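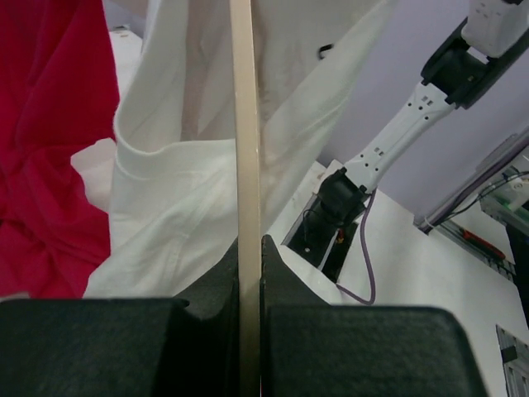 Wrist view from one arm, strip in the fingers, white garment behind it, second arm on the right.

Thread on teaching a two-arm setup to handle laundry by remote control. I've been the one on the controls for most of it. Writing down what I'd want to know if I were starting over.

1/ The setup: two arms on a white table, a small camera at the wrist, and a pair of handheld leader arms that I move. Whatever I do with the leaders, the arms do. Everything gets recorded: joint positions, gripper opening, all the camera views.

2/ The project name is Kasus. The control software is called Vuvirar and we wrote it in house at Distbridge. I mention the names only because a few people asked after my last thread. You can't download either one yet.

3/ We have 789 demonstrations kept as of February 3, 2025. A demonstration is one full try at a task from the arms at rest to the arms at rest again. Kept means somebody watched it afterward and said yes.

4/ Watching them back takes longer than recording them. Glenys Dunmore does most of the review and she is stricter than I am. If I fumble a grasp and recover, I want to keep it. She wants to know what the fumble teaches.

5/ Where we landed: recoveries stay in if the recovery is clean. If I let go, back off, and come in again the right way, that's useful. If I wiggle the gripper until something catches, it goes out. The arm will learn the wiggle. We had an early policy that wiggled at everything.

6/ Thin flat things are harder than cloth. Cloth forgives you. You can be off by a finger's width on a shirt and still come up with a handful. With a narrow strip, the two tips have to meet on it or you have nothing.

7/ What works for me with strips is to line up from the wrist view and ignore the overhead view until the fingers are closed. From overhead you can't tell whether the strip is between the tips or just behind them. From the wrist you can.

8/ The padding on the fingers matters too. We started with bare hard tips and cloth slid right out. Foam-type padding fixed most of that. The cost is feel. The leader arms give me a little resistance when the gripper closes, and with padding it comes on gradually, so I close by eye and then a touch more.

9/ Go slower than you think you need to, but don't stop. Long pauses are bad data. If I sit still for three seconds deciding what to do, the recording says that sitting still is the right action at that spot. Then the trained arm gets there and sits.

10/ So I decide before I start. I look at the table, pick the first grasp, the second grasp, and where each arm will wait. Then I hit record. If the cloth does something I didn't plan for, I either keep moving or throw the try away.

11/ Waiting is a real part of two-arm work. When one arm is busy the other has to be somewhere, and it should be the same kind of somewhere each time. Early on I parked the idle arm wherever my hand happened to drop. The policy picked up on that and the idle arm drifted around in the middle of the task.

12/ White fabric on a white table is a pain. The edges go away on the monitor. Hems help a lot because the doubled seam throws a small shadow. If I have a choice I go for a hem or a cuff and leave the flat middle of the cloth alone.

13/ We thought about changing the tabletop to a darker color and decided against it for now. Carol Bickerstaff, who runs the training side, wants the hard case in the set. She may be right. It does make for a tiring afternoon.

14/ On that: my limit is 92 minutes in a sitting. I know the exact number because I went back through the session logs to see where my rejected tries bunched up, and past that point they climbed fast. Now I set a timer and hand over or quit.

15/ Handing over is good for the data anyway. Carol reaches across with the left arm, I almost never do. If only one person drives, you train an arm that has that person's habits. We keep the operator's name on every recording so we can check the mix.

16/ We also moved some of the work to hand guiding, where you hold the arm itself and push it through the motion. It's better for learning where the joints get tight. I don't like it for cloth. Your own hands end up in the camera views and you block the light.

17/ Results so far, since people will ask. On a single garment laid out the way we trained it, the arm does the first grasp well. When there is a second piece of cloth nearby, it's worse, and sometimes it grabs both. I don't have a number I trust for that yet.

18/ The plan is another batch of up to 56 tries with more than one piece of fabric within reach, different colors, nothing laid out neatly. Kershaw, our other site, will record the same thing on their table so we can see how much depends on our lighting.

19/ Small stuff that cost us more time than it should have. Tie the wrist cable so it has slack at full twist. Check the camera mount for play before every session. Write down when you swap finger pads, even if the new ones look the same.

20/ I'll post again in March when the mixed batch is reviewed. If you run a similar rig and have a good way to mark the start of a grasp in the recordings, please reply. We're doing it by hand and it's slow.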